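Edell Handgreifer im Test: Griff super, Fingerspiel leider nicht

Geschrieben von Skye Imrie am 31.10.2020
Kategorie: Greifer & Robotik

Also, ich wollte dieses Ding wirklich mögen. Der Edell ist ein Greifer zum In-die-Hand-Nehmen, mit dem man Bewegungen vormacht, die später ein Roboterarm lernen soll, und nach dem ganzen Ärger mit dem Olham (klobig, schwer, nach einer halben Stunde tut das Handgelenk weh) war ich richtig heiß darauf. Bestellt bei Trerkside, nach 6 Tagen war er da, ordentlich verpackt, Schrauben alle fest. Bezahlt habe ich 400 Euro, die Ersatzpads kosten extra.

Mein Dauerthema ist Kleidung. Becher und Klötzchen kann inzwischen jeder, aber versucht mal eine gesteppte Jacke mit glattem, glänzendem Stoff! Die rutscht, die beult, und in den Nähten bleibt man gern hängen. Genau so eine habe ich dem Edell vorgesetzt, auf dem Bett, auf einer weichen Steppdecke, also so gemein wie möglich.

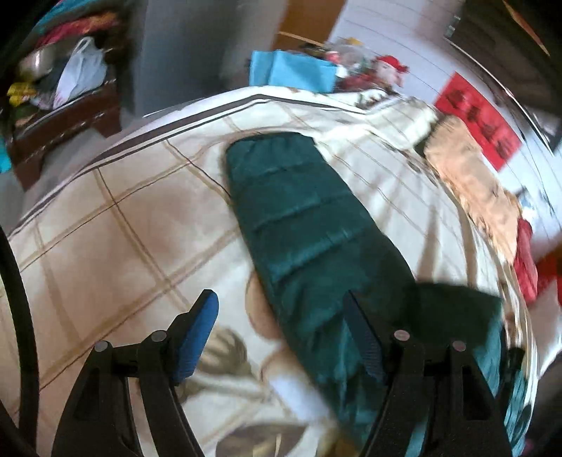

Die ersten Durchgänge liefen prima. Der Griff liegt gut in der Hand, der Druck lässt sich fein dosieren, und die Gummipads packen auch glatten Stoff, ohne dass man quetschen muss. Ich war schon dabei, im Kopf die fünf Sterne zu vergeben.

Dann fing der rechte Finger an zu haken. Erst nur ein bisschen, ein kleiner Ruck beim Öffnen, den ich auf meine eigene Ungeduld geschoben habe. Beim nächsten Versuch ging er gar nicht mehr auf, die Jacke hing fest, und ich Schlaumeier habe mit der freien Hand ins Gestänge gefasst, um nachzuhelfen. Bitte nicht nachmachen! Der Finger löste sich mit einem Schlag, und meine Fingerkuppe steckte zwischen zwei Platten. Blauer Nagel, drei Tage schlechte Laune. 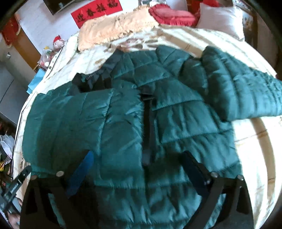
Rozália Bartoš, mit der ich seit Jahren an solchen Sachen herumschraube, hat das Teil danach zerlegt. In einem der Gelenke hatte sich Fadenabrieb um den Bolzen gewickelt, ein richtig fester kleiner Ring. Die Drehpunkte sind beim Edell nicht abgedichtet, da kommt also alles rein, was fusselt. Und in der Anleitung? Kein Wort zur Reinigung, kein Wort zur Quetschgefahr. Das finde ich bei dem Preis schon dreist.

Nach dem Saubermachen lief er wieder weich. Ich habe 10 weitere Durchgänge gemacht, diesmal mit Handschuh und mit einem Blick auf die Gelenke nach jedem einzelnen, und da war nichts mehr.

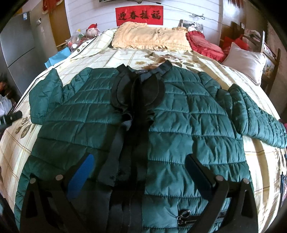
Steppjacke auf dem Bett, Finger geöffnet.

Der Support von Trerkside hat übrigens freundlich geantwortet und mir einen neuen Bolzen geschickt. Auf meine Frage nach einer Abdeckung kam nur, man gebe das weiter. Na ja. Rozália bastelt jetzt selbst Kappen aus dünnem Gummi, die Vorlage stelle ich hier rein, sobald sie sitzt.

Wer mit festen Gegenständen arbeitet, kann zugreifen. Für Textilien gibt es von mir 3 von 5 Sternen, und wenn er klemmt: erst ablegen, dann die Jacke von Hand herausziehen, Finger weg vom Gestänge. Den Skinner habe ich mir jetzt auch noch bestellt, der kommt als Nächstes dran, mit derselben Jacke.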